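1 February 2021
Notebook, teleop bench, fridge task

Good session! Got the new build of Urkach running before lunch and the hand controller finally feels like it belongs to the arm. The lag we had in August is gone as far as my wrist can tell. I drove for a couple of hours and didn't once want to throw the thing across the room.

Task is still fruit in and out of the simulated refrigerator, door already open so we can leave the handle for later. Each demo starts from the home pose, picks one item and places it where the prompt says. Recording joint angles, gripper opening and the wrist pose. Target for the set is 2000 demos. We have 282 that I'd keep, 56 of them from today.

What made the difference was turning the translation scaling down when the gripper gets close to a shelf. Big moves outside, small moves inside. I could feel my shoulders drop the moment I tried it. Controller mapping saved as stumbridge_slow, please don't overwrite it (copy it and rename, there's plenty of disk).

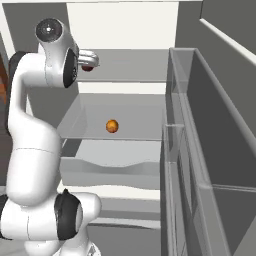
Contreras read the draft of this page over lunch and asked whether slowing the hand near the shelves would teach the policy to dawdle there too. Fair question, and I'd been too pleased with myself to think of it. We could resample the trajectories by distance traveled before training, so the slow stretches don't swamp everything else. Will try both ways on the same 56 and compare.

Other stuff:
- Glass shelves are hard to judge for depth on the monitor. Bumped the front lip in 6 demos, all thrown out. A second view from the side would be lovely.
- Grasp closes a touch late on small round items. Friction value is still the one Bronlow shipped with the fruit models, haven't touched it.
- The reset key is right next to the save key. Moved it!
- Regrasping in mid-demo: I kept these if the item never fell. Recovery moves are worth having, I think.

Next: drawer placements, then the door bins, which I'm really looking forward to. The reach around the door will be awkward and I want to see how far the elbow lets me go. Scripts are pushed, raw logs are in the usual folder.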